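Zwischenbericht an die Huvo-Stiftung
Projekt Trultumico: Lagerhaltung von Nahtmaterial und sterilem Verbrauchsmaterial
Berichtszeitraum bis Dezember

Die Bestandsaufnahme ist abgeschlossen. Erfasst wurden 481 Artikel in sechs Lagerräumen. Davon bleiben 346 im Sortiment, der Rest wird aufgebraucht und nicht nachbestellt. Bei 27 Artikeln war das Verfallsdatum überschritten, sie sind ausgebucht.

Die Umstellung auf das Bestellprogramm von Vometti hat sich verzögert. Die Artikelnummern aus dem alten Verzeichnis ließen sich nur teilweise übernehmen und mussten von Hand nachgetragen werden. Im Zentrallager läuft das Programm jetzt, in den Nebenlagern wird noch mit Papierlisten gearbeitet. Mehrkosten sind dadurch nicht entstanden, die Stunden wurden aus dem Posten Schulung gedeckt.

Offen ist die Mindestmenge bei geflochtenen Fäden. Der Verbrauch schwankt von Monat zu Monat stark. Bis zur Klärung gilt die alte Menge weiter.

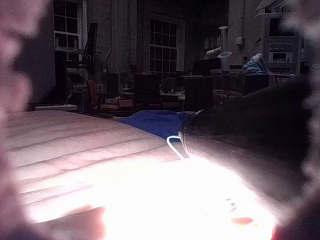
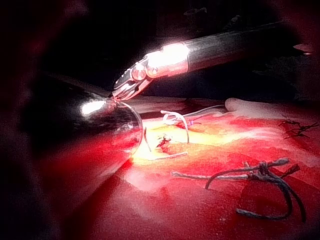
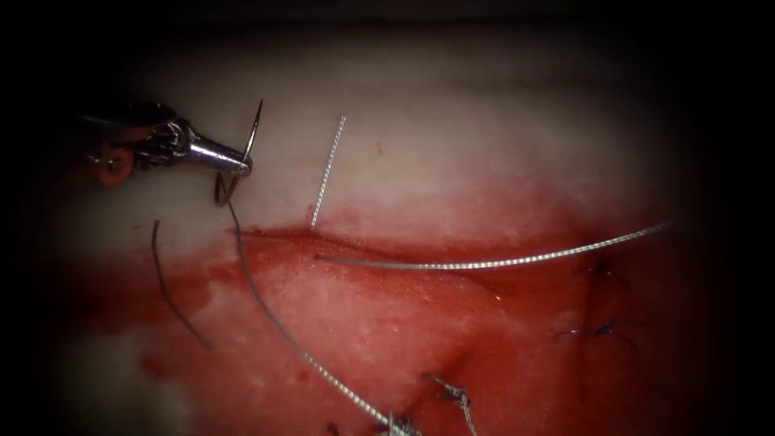

Gebogene Nadel mit grauem, geflochtenem Faden
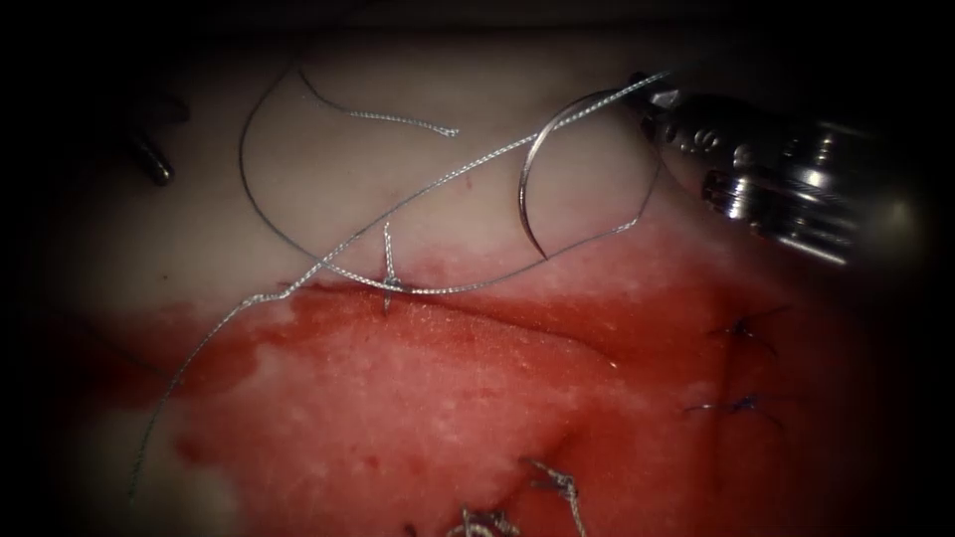

Galbraith hat zum Entwurf angemerkt, die alte Mindestmenge sei für die Nebenlager zu hoch, dort laufe zu viel ab. Vorgeschlagen wird, sie zu halbieren und den Bestand monatlich aus dem Zentrallager aufzufüllen.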